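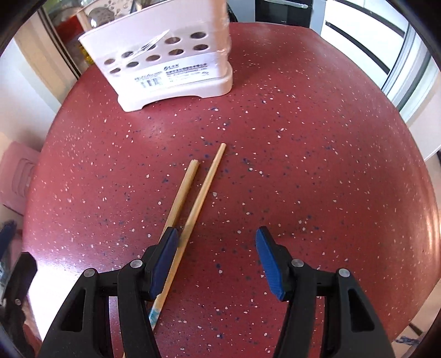
Step 1: Start with something thin

I've been trying out the Kilteck hand-held gripper kit for 3 weeks now, and the first thing I tell anyone who borrows it is to skip the blocks and mugs and go straight for chopsticks. They're light, they roll, they sit almost flat on the table, and a sloppy approach shows up right away. Two light wooden ones and a chopstick holder are all you need, and you can leave the wrapping on the holder.

Put the chopsticks down side by side, pointing away from you. Don't fuss over getting them parallel. A small angle between them is good practice, as you'll have to turn your wrist a little for the second one.

Step 2: Check the fingertips

The blue rubber pads are my favorite part of this kit! The gripping face has a fine texture, and it holds a skinny stick far better than the smooth pads on my old Hudeck did. Wipe both pads with a damp cloth and let them dry. Then squeeze the trigger all the way and look at how the tips meet. If one sits higher than the other, loosen the pad screw a quarter turn, nudge it, and tighten again.

While you're there, open and close the fingers a few times and watch the four pivots. They should move freely with no side play. Mine were a bit stiff out of the box and loosened up in an afternoon.

Step 3: Come in low

Open the fingers wide and bring them down with one on each side of the stick. You want the pads to just brush the tabletop. If you hear the plastic scrape, you're too low, so lift a hair and try again. The cut-outs in the fingers are handy here (I thought they were only there to save weight) because you can peek through them at the table.

Aim for the middle of the stick at first. Once that feels easy, move toward one end and feel how much harder you have to squeeze to keep it from swinging.

Step 4: Close slowly

Count to two as you squeeze. Snap the fingers shut and the stick will hop sideways, every time. Séverine Delorme, who lent me the kit, can do it fast and make it look like nothing, but she's had a lot more practice than I have!

Step 5: Lift, turn, place

Raise the stick straight up, turn your wrist until it's upright, and lower it into the holder. Stop just above the rim, line it up, then go down and let go. Do 15 of these before taking a break. Your forearm will complain a bit the first day.

Speckled or patterned tabletops make it a little trickier to judge where the stick ends, so use a plain placemat if you keep missing.

What I'd change

The trigger spring is heavier than I'd like, and the manual is 14 pages with hardly a word about pad care. A spare set of pads in the box would be great. Still, I keep picking this thing up after dinner just to do a few more. Next up is a grain of rice, and I have a feeling I'll need the narrow tips for that one.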